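Workshop > Arm Build Group > Minutes

We use cookies to remember your settings. Accept / Manage

Skotari Shared Workshop
Arm Build Group — minutes of the August 2020 meeting

Chair: Ngan-ling Man
Minutes: Sunil Navaratnam

1. Previous minutes
Agreed with one correction. Under item 4 the supply should read Karamanlidis, not Drarkis. Drarkis supplied the gripper fingers only.

2. Arm
SN has replaced the shoulder belt and re-cut the cable guide. Reach measured from the base plate to the closed fingertips is 800 mm. The elbow still sags slightly at full stretch with a load. NM thinks this is backlash in the gearbox; SN thinks it is the mounting bolts. Bolts to be checked first as this costs nothing.

3. Control software
The Denia controller is now on version 2. The gripper closes on a current limit instead of a fixed position, so the finger width no longer has to be entered for each object. The log holds 1,519 moves to date. NM asked for failed grasps to be marked in the log at the time — going back through it afterwards takes too long. Agreed.

4. Spending
Spent so far: almost £575, including the replacement belt. No further orders before October unless the gearbox has to be changed.

5. Table trials
Kitchen objects and toy food will stay as the test set. NM proposed adding cutlery. Left over until the finger pads are changed, as the present pads are too thick for flat items. The toaster oven stays on the right of the table and the pots on the left. Positions to be marked with tape so that either of us can reset the table. 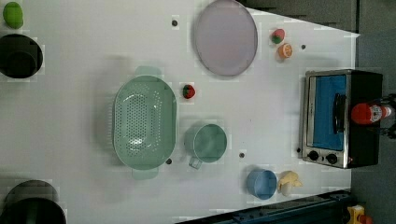 Fig. 1. Trial table from above, with the red and white bottle at the gripper.

SN asked whether the bottle should be presented upright or lying down. Both, with the result logged separately for each.

6. Actions
SN: shoulder and elbow bolts; tape marks on table.
NM: failed-grasp flag in the log; quote for thinner finger pads.
Both: write up the wiring before the cover goes back on.

7. Any other business
The bench vice is loose again. SN to tighten.

Last updated by S. Navaratnam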